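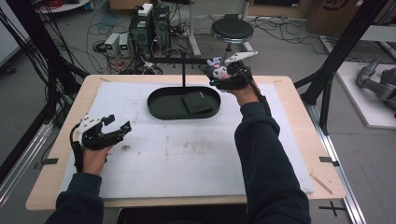 Samran Yensuk wrote to say that a soft toy needs a proper base under it, whatever its size, and that a tray with a rim beats a shelf every time. I couldn't agree more! I've been mad about trays for years, and this page is for anyone who likes giving small plush characters a smart spot of their own. It follows on from the bookshelf gallery and the Murstead windowsills, which so many of you wrote in about.

A tray gives you a little stage. Put a toy straight on a table and it looks as if it's been left behind, but put it inside a rim and it looks as if it lives there. I like a dark tray with a pale character, and a black-and-white one with a touch of pink is hard to beat.
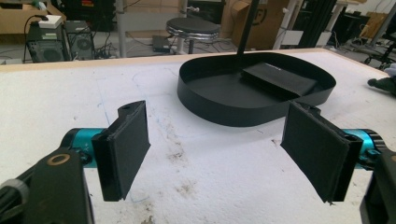

Shape is where I get carried away. I used square trays right up to February, when I found a lovely long one at the Stenthorpe sale for 85p, and after that I wanted curves everywhere. Rounded ends are so much kinder to look at, and a thin upright rim like the one on this black tray keeps the whole outline crisp. I'm fond of the loop of blue pen on the white surface too, so close to the tray's own shape. My Soliswood tray at home has a lower lip and things do slide off it, especially on Tuesday when the bin lorry goes past.

Linings next, and there's no end of fun to be had with them. Felt, fleece, an old napkin, anything that lies flat. I go for a colour near the tray's own so the toy does all the shouting.

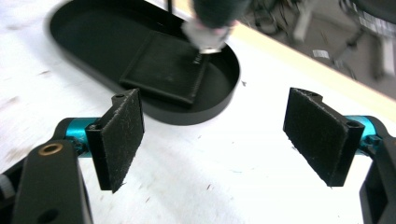
Square mat, oval tray. Black on black, with room to spare at the end.

I never fill the whole floor of a tray now. A bit of bare space lets you swap things about, and four small toys in a row will always look like a queue.

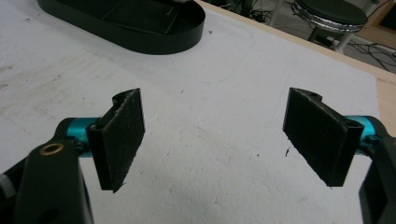 Backgrounds deserve more love than they get! I tried wallpaper offcuts, brown paper and a Macapagal tablecloth with lemons on it (gorgeous, far too busy) before I came round to plain white. A foam surface like this one gives you a big pale area, and anything dark stands out beautifully against it. Mine gets leaned on a radiator between goes and is bowing slightly, so I'll be turning it over before the windowsill trays come out again.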